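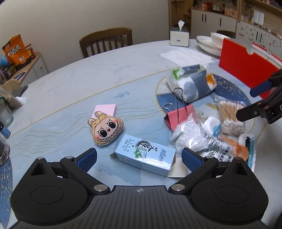 Häufige Fragen zu Faltschachteln und Kleinverpackungen

Stand: 17. Mai 2026
12 Mal geteilt | 3 Kommentare

Welche Grammatur ist für eine Faltschachtel geeignet?
Maßgeblich sind Füllgewicht, Format und Verschlussart. Für leichte Füllgüter wie Tee, Kräuter oder Kosmetikproben reicht in der Regel ein Karton mit geringer Grammatur, sofern die Schachtel in einem Umkarton versendet wird. Unsere Standardqualität Salus ist für Füllgewichte bis 200 g ausgelegt. Schwerere Inhalte erfordern eine höhere Grammatur oder einen Automatikboden.

Worin unterscheiden sich Salus und Tundeo?
Salus ist ein gestrichener Frischfaserkarton mit weißer Rückseite. Tundeo besteht aus Recyclingfasern, die Rückseite ist grau. Bei gleicher Grammatur ist Tundeo weniger steif. Für Schachteln mit langer, schmaler Grundform empfehlen wir deshalb Salus.

Darf das Füllgut direkten Kontakt zum Karton haben?
Trockene, nicht fettende Lebensmittel dürfen unmittelbar in Salus verpackt werden, wenn die Innenseite unbedruckt bleibt. Für Tundeo ist ein Innenbeutel vorgeschrieben. Die Konformitätserklärung liegt der Auftragsbestätigung bei und gilt für die jeweilige Charge.

Wie werden die Maße angegeben?
Immer als Innenmaß in der Reihenfolge Länge x Breite x Höhe, in Millimetern. Länge und Breite beziehen sich auf die Öffnung, die Höhe auf den Abstand zwischen Boden und Deckel. Das gilt auch für Schachteln, die im Regal liegend präsentiert werden. Außenmaße für die Palettierung berechnen wir auf Anfrage.

Die Einstecklasche springt wieder auf. Was ist die Ursache?
Meist sind die Schlitze an der Lasche zu knapp bemessen oder der Karton wurde zu trocken gelagert. Rillungen quer zur Faserrichtung bauen zusätzlich Rückstellkraft auf. Abhilfe schafft ein Schlitzverschluss oder ein Siegeletikett. Vor einer Reklamation bitte prüfen, ob die Zuschnitte vor dem Aufrichten mindestens einen Tag im Verarbeitungsraum gelegen haben.

Können mehrsprachige Texte gedruckt werden?
Ja. Auch nichtlateinische Schriften sind möglich - sie müssen jedoch vollständig in Pfade umgewandelt sein. Fehlende Zeichen werden bei der Datenprüfung nicht in jedem Fall erkannt. Die Kontrolle der Übersetzung und der Pflichtangaben liegt beim Auftraggeber.

Welche Druckdaten werden benötigt?
PDF/X-4, CMYK, 3 mm Beschnitt. Die Stanzkontur ist als eigene Volltonfarbe mit dem Namen »Stanze« anzulegen und auf Überdrucken zu stellen. Für Flächen empfehlen wir ein hellblaues oder graues Papiermuster nur mit Andruck, da helle Töne auf Tundeo sichtbar dunkler ausfallen. Klebelaschen bleiben frei von Farbe und Lack.

Gibt es eine Mindestmenge?
Im Digitaldruck 70 Stück je Motiv. Im Offsetdruck richtet sich die Menge nach dem Nutzen auf dem Bogen und wird im Angebot ausgewiesen. Vorhandene Stanzformen aus dem Programm Tumis können ohne Werkzeugkosten verwendet werden. Derzeit stehen 383 Formen zur Verfügung.

Wie lange werden Stanzformen aufbewahrt?
Kundeneigene Formen werden nach dem letzten Auftrag drei Jahre eingelagert. Danach erfolgt eine schriftliche Anfrage. Die jährliche Bestandsprüfung findet im März statt, in diesem Zeitraum kann sich die Bereitstellung verzögern.

Wie sind flachliegende Zuschnitte zu lagern?
Liegend, in der geschlossenen Originalverpackung, ohne direkten Bodenkontakt. Angebrochene Pakete wieder verschließen. Vorgeklebte Schachteln sollten innerhalb von sechs Monaten verarbeitet werden - danach lassen sie sich schwerer aufrichten.

Wie wird entsorgt?
Unbeschichtete Schachteln gehören ins Altpapier. Sichtfenster aus Folie sind vorher herauszutrennen.

Zuletzt aktualisierte Beiträge
Stanzkontur richtig anlegen
Automatikboden oder Steckboden: Auswahlhilfe
Faserrichtung und Rillung
Datenblatt Tundeo
Formatübersicht Tumis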